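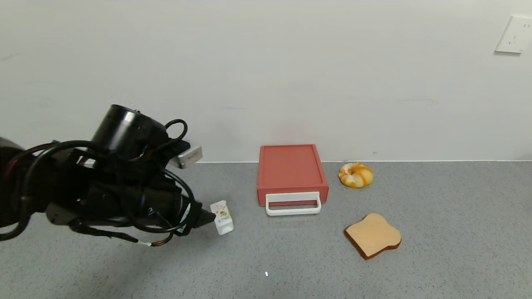 Cable rules for a small arm – what do you all do?

Asked by Keisha Fitzsimmons

Hi everyone! I look after an arm at Nusbridge that we run at floor level, picking up light toy groceries, and I've been asked to write our one-page good practice sheet (lucky me). Speed limits and the stop button were easy enough. Where I'm stuck is cables. Ours loop over the top and hang underneath, and I'd love a rule people will really follow. Is there a usual one?

2 answers

Svatopluk Pešek
Welcome, Keisha! We went back and forth on this for ages at Bringate. What we settled on: move every joint slowly through its full range with the power low, watch each loop, and tie down anything that snags or touches the floor. Leave slack at the joints though – I once tied everything lovely and tight and pulled a connector right out. We repeat the check every Tuesday, plus any time somebody swaps the gripper, and whoever did it signs the sheet.

Hicham Benjelloun
zip ties. also check your manual, it should give a minimum bend radius for the cable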